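# Curkerdale Community Media Archive

The **Curkerdale Community Media Archive** (CCMA, often just "the Archive") is a local news and broadcast collection in Curkerdale. Holds newspapers, radio tapes, newsletters, some television. Run by the Skoketti Library Trust. Founding director was Marleny Escobar, a former radio editor who later taught media history.

## History

Started as a shelf of tapes at Radio Jelar, a low-power station that aired farm prices, school closings and a call-in show. When the station gave up its license the tapes went to Escobar, who had edited the morning bulletin there. She kept them at home for two winters, then got a room from the library trust. First inventory listed 304 reels and cassettes, most with no date on the label.

The *Curkerdale Ledger*, a weekly, closed soon after. Its publisher handed over bound volumes and the clippings files, but kept the photo negatives. Those came later, after a long argument over who owned the freelance work. Part of that is still not settled and the negatives in question can be viewed but not copied.

## Collections

Three main groups, plus a growing pile of unsorted material.

- **Print.** The *Ledger*, two shoppers, church and union newsletters. 2,957 issues cataloged.
- **Audio.** Radio Jelar tapes, oral history interviews with reporters, printers and carriers.
- **Yüksel papers.** Letters, scripts and notebooks of the Yüksel family, who put out a bilingual newsletter for mill workers. 277 folders. Finding aid is only in draft.

The Yüksel papers get the most use. The newsletter ran letters from readers almost unedited, and researchers on immigrant press have used them to look at how small papers handled complaints about employers. Several letters were answered in print by the mill's own office, wich is rare for papers of this type.
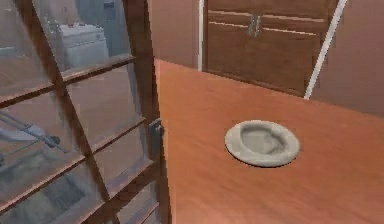
Cataloging follows a plain house system, set up by Escobar before the trust had any software. Each item gets a letter for format, a number for the donor, then a running number. Series are split by where the material was kept by its maker, so a newsroom desk is one series and a kitchen another. Pictured is a computer-rendered room with a glass-paned door in a brown wooden frame standing open beside an orange-brown countertop, a pale grey dish on top and a wooden cabinet with two metal handles behind. The old card index is still kept and, for the clippings, is more complete than the database.

## Digitization

Scanning began with the *Ledger*, from the oldest volumes forward. Page images are free to read online; the text search is weak on the early years because of broken type and heavy ink. Audio is slower. Tapes are played once, at normal speed, and the transfer is checked by ear. Call-in shows are not put online unless the caller used a full name on air or gave consent later. This rule has been criticized by some researchers as too strict, and by a few former callers as not strict enough.

## Access and use

Reading room is open by appointment. Closed in February for shelving and repairs. No fee for viewing, small fee for copies. School groups use a teaching set of duplicate front pages, mainly for lessons on headlines and on how one event was covered by different papers.

The newsletter, *Back Page*, goes out to 4,000 addresses and prints one full transcript per issue.

## Reception

Local historians have generaly praised the print catalog. The main complaint is the gap in television, where only a few public access tapes survive. A survey of small press collections by the trust itself listed the Radio Jelar tapes as the item most at risk, and the transfer schedule was changed to put them ahead of the oral histories.

## See also

- Community radio
- Immigrant press
- Newspaper preservation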